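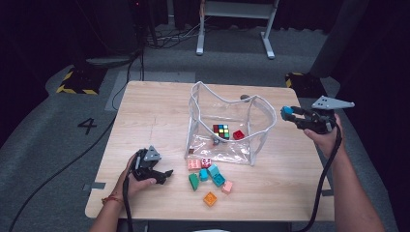 Clundura Hand-Held Gripper Pair - what it is, what comes with it, and how to budget for it

Thank you for stopping by this page. We know a lot of you land here after someone upstairs has asked "so what would it cost us to start collecting our own demonstrations?" and you have been handed a spreadsheet with one row in it. We have tried to put down everything we get asked on the phone, including the parts that might make you buy less from us, or buy later. If you only want the price and the part list, they are in the next two sections and you can skip the rest with our blessing.

Price

The Clundura pair is $3,883, which covers a left and a right gripper, both cables, and the first year of Zurnix support. We only sell them as a pair. People do ask for a single, and for a while we sold singles, and nearly every one of those customers came back for the other hand and then had two units that were calibrated months apart. So now it's two in a box, matched before they ship.

Shipping inside the continental United States is included. Alaska, Hawaii and Canada are quoted when you order.

What's in the box

Left gripper, black
Right gripper, black
Two cables with strain relief
Two top plates, gray, with screws
Spare finger pads, one set per hand
Hex key and a small tube of thread locker
Printed quick start sheet
Hard carry case

Not in the box: a computer, a table, and the things you plan to pick up. More on all three further down, since they end up in everybody's budget sooner or later.

What people use them for

The idea is that a person does the job with the grippers in their own two hands, at their own pace, and you keep a record of how it was done for a robot to learn from. Putting toy blocks into a clear box is where a great many teams begin, and we think it's a lovely first task. The parts are cheap, they don't break when you drop them, and they land in a different heap every time you tip them out. After that, people move on to folding, sorting hardware, packing small orders, loading trays, and in one case (hello, Bonstead!) putting lids on a truly surprising variety of jars.

You do not need to own a robot arm on the day the grippers arrive. Plenty of our customers spend their first season only collecting, and choose the arm later when they know what reach and payload their task really wants. If you already have arms, send us the model before you order and Roald Nygård on our applications desk will tell you whether the matching fingers will bolt straight on or whether you'll need an adapter. He answers his own email and he would much rather have the conversation before the invoice than after it.

Planning the rest of the budget

The grippers are the easy line. Here are the others, in the order they tend to surprise people.

The computer. Any decent desktop from the last few years will do for recording. Please spend a little extra on storage, and on a second drive to copy everything to at the end of the day. Training is a separate question with a separate price, and we'd gently suggest renting time for that until you know how much of it you use.

The table. Buy a plain one, with a pale top if your parts are colorful, and put it where you can walk all the way around it. Mark the position of its feet on the floor with tape. Someone will move it to vacuum, and you'll be very glad of the tape.

Cables. Both grippers are wired, and the cables want to run down and away from the operator's lap. Budget for a couple of floor covers if people will be walking past. We sell a longer cable too, but do try the standard one first - most folks who order the long one up front end up coiling half of it under the table, where it catches on shoes.

Props. Buy more than you think, and buy them in more colors than you think. Blocks go under cabinets. Soft-sided boxes lose their shape after enough handling, so if you care about the box looking the same in April as it did when you began, pick up several at once and put the spares on a shelf.

People's time. This is the big one, and it's the row that was missing from the spreadsheet. A new operator needs a morning to stop fighting the grippers and start working with them. After that, plan on breaks. The grippers are light, but holding anything up in front of you for a whole shift is tiring, and tired people fumble. We like two operators trading off, with the one who's resting doing the resetting and the labeling.

A worked case

Dulce Quintero runs automation planning at Lindholm, a parts distributor, and she was kind enough to let us share how her first round went. She set out to collect 3,000 demonstrations of a simple bin-loading task with one Clundura pair and two operators. When she stopped to review, they had 972 they were happy with and 183 they threw away, mostly from the early days when the start and stop of each recording was a bit ragged. She told us she would have saved herself some trouble by reviewing much earlier, and we've since added that advice to the quick start sheet.

What she did next is worth copying. She left the target alone, bought a second pair, and put it at a second table with a different top and a different set of bins. That cost her less than adding a third operator to the first table would have, and it gave her variety she would otherwise have had to go looking for.

One pair or two?

Start with one, please. We say this to nearly everyone, and our sales numbers have somehow survived it. One pair will show you whether your task suits two hands, whether your room is big enough, and whether the people you had in mind enjoy the work. If all that goes well, the second pair can be matched to the first from the serial numbers, and anyone who orders it within a year of the first gets the same price they paid before, even if ours has gone up.

Upkeep

Finger pads are the only part that wears out in normal use. Change both on a hand at the same time. Wipe the jaws down with a barely damp cloth and keep solvents away from the pads. Check the top plate screws now and then - a plate that has worked a little loose is hard to notice by feel and will spoil a day's recordings. Replacement pads, plates and cables are all stocked and can be ordered without a support ticket.

Support after the first year is optional and billed annually. If you let it lapse you can still buy parts, and you can still write to Roald, though he'll get to the supported folks first.

Returns and loans

You have thirty days to send a pair back in its case for a refund, less return shipping. Schools and smaller shops can also ask about our loaner pair, which goes out for two weeks at a time. There's usually a bit of a line for it, so put your name down early if you have a budget meeting coming up.

Ordering

Purchase orders and cards are both fine. Formal quotes are good for sixty days, and we're happy to split the grippers and the support onto separate lines if your finance office likes equipment and services kept apart. Tell us in the order notes if your operators have especially small or large hands and we'll pack the other set of grips, no charge.

Prices on this page were last updated March 1, 2023.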